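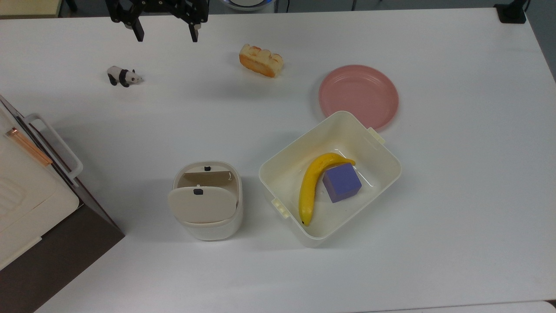

Olldale Tenants Assoc. - minutes, 12/11/2024

Present: Grethe Zoëga (chair), Bontu Mersha, Virgil Ardeleanu, Veronica Bratu. Apologies: Sânziana Jitaru.

1. Last minutes. Agreed, one spelling fix.

2. Laundry room. Two dryers still out. Virgil got a quote from Provero, 2,000 for both incl. haul away. Bontu thinks high - wants a second quote before we sign. Virgil to call Toma.

3. Bike storage. 43 bikes tagged, 16 unclaimed. Notices go up on all floors, unclaimed ones donated end of February. Veronica asked about the kids bikes by the stairs, same rule aplies.

4. Stairwell lights. 3rd floor flickering again. Grethe to email managment, copy everybody.

5. Spring yard sale. Budget 200 for tables and signs. Agreed. Date not set - waiting on Sânziana.

6. AOB. Side gate sticks. Virgil has oil.

Next meeting same room, 7 pm. Veronica to bring the key.

Olldale Tenants Assoc. | Contact the chair | Back to top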